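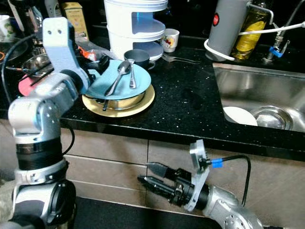

Bożena Zieliński wrote to me that a robot arm at the counter needs the same house rules as a knife drawer, and that most people make their rules after the first broken plate. I agree with her, so I put mine on paper in June.

Search tips Enter keyword Go

Rules for sharing a kitchen counter with robot arms

Keep the load small. My limit is 400 grams in one grip, also when the manual permits 700. A wet plate slips more easily than a dry one.

Stack no more than three dishes before the arm starts. Take spoons and forks off the stack first and lay them flat, with handles all in one direction.

Cables. Check by hand that no cable can reach the sink or catch on a drawer handle when the arm is fully stretched. Do this with the power off. I forgot one time and had to order a new cable from Skoltex — 13 days of waiting.

Oil bottles and glass stay at least 200 mm outside the reach. I mark the line with painter's tape, which comes off stone without leaving glue.

Knives never go on the counter during work. No exception for small ones.

The stop button must be where your hand finds it without looking. Gaétan Paquette keeps his under the edge of the table, but I find this too easy to press with the hip.

Wipe the finger pads with mild soap every Sunday — no bleach, it makes rubber hard.

We use cookies to improve your visit. Accept Settings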